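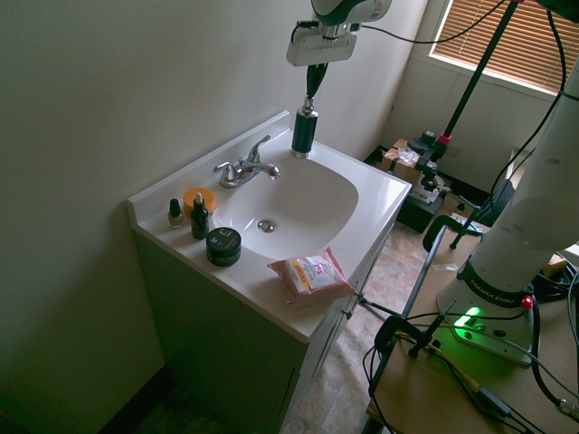
The small vanity. Soap on the right, everything with a lid on the left.

3/22/25

I have spent more of this month thinking about a bathroom counter than any adult should admit to. The old one was a pedestal sink, and a pedestal sink has a ledge the width of a cracker, so for years my toiletries lived on the toilet tank and fell in on a regular schedule. Now there is a vanity with a real countertop and a gray cabinet under it, and I'm behaving like I bought a yacht.

The problem with a real countertop is that it fills up. Within days I had hair stuff, a candle, a dish of earrings and two tubes of the same hand cream out there. My friend Aarti came over, looked at it for a while and asked if I was having a yard sale.

So I made a rule. Whatever I touch every single day gets to stay out, and the rest goes in the cabinet, where I can forget I own it and buy it again in August. The squat black jar stayed. So did the orange jar and the dropper bottle, which cost more than I told my sister. The pink pack of wipes stayed because I am lazy and it knows it. There's also a little bottle with a black cap that I don't use daily by any measure, but it's small and I like it, and it's my rule.

The soap was harder. I had it on the left with the others, and every morning I'd reach across for it with wet hands and knock the dropper bottle into the sink. I'm right-handed. It took me two weeks to connect these facts. The pump bottle is on the right of the basin now, by itself, like the one kid at the table who can't sit next to his cousins.

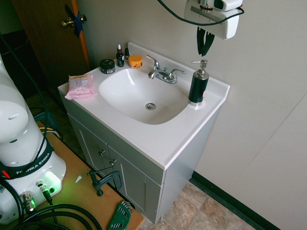

Jars and bottles in the back corner, wipes in front of them.

I keep the taller things toward the wall and the flat things nearer to me, a system I'd like to say I read about somewhere — I got it from my third grade class photo.

Wiping down is quick now. I pick up the wipes, use a wipe, put the wipes back. The faucet gets a dry cloth when company's coming, and the backsplash gets looked at sternly.

Next up is the inside of the cabinet. Naomi has offered to help, and I've told her the doors stick. They don't stick. I need until at least next weekend to get the candle situation under control, plus whatever is in the bag behind the pipe.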